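The Pretend Produce Shelf at Marikar

Welcome to our little gallery page! So many of you have asked what we did with the long wooden shelf (the one from the old Vemberg shop, for those who remember it) that I finally sat down with a pot of tea and got it done. We wanted a market corner that felt like a real one, with open bins you can reach right into, and we wanted vegetables that would look just as cheerful in August as they did on the day we set them out. Tiruwork Alemneh chose nearly all of them, and she has a wonderful eye for greens and yellows. I was in charge of sorting, which I enjoyed far more than I expected to.

The napa cabbages have a wooden bin of their own, and I think they're my favorites, with those crinkly yellow-green leaves and the thick white stem ends. It took me a while to learn that they sit best when you lay them down on their sides. 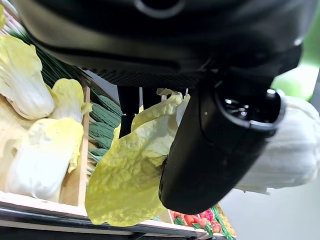 Ching-wen Wu wrote to us that she'd buy one of those for soup without a second thought, and that at home the cabbages always went near the radishes, so could we please keep them together? We're happy to try it, Ching-wen, and thank you for such a lovely note!

The order of the bins caused plenty of friendly debate. Fasil Asfaw wanted everything lined up by color, and I was all for grouping things the way you'd cook them, so what we have now is a bit of both. The sweet potatoes share a bin with the tomatoes, the dark cucumbers have the carrots for neighbors (green tops and all), and the long green beans lie lengthwise across their tray.

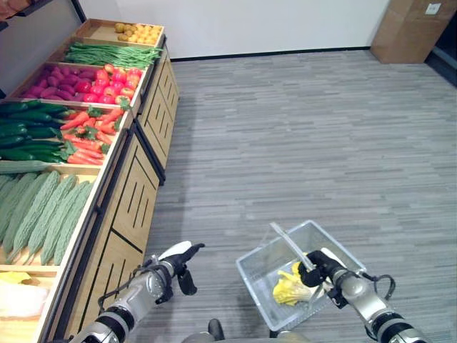
Fasil still thinks the bitter melons deserve a spot closer to the tomatoes, and he may well get his way the next time we shuffle things. I do love those bumpy skins, wherever they end up. If you stop by and pick something up for a closer look, please pop it back in any bin you like, and I'll sort it out when I make my rounds.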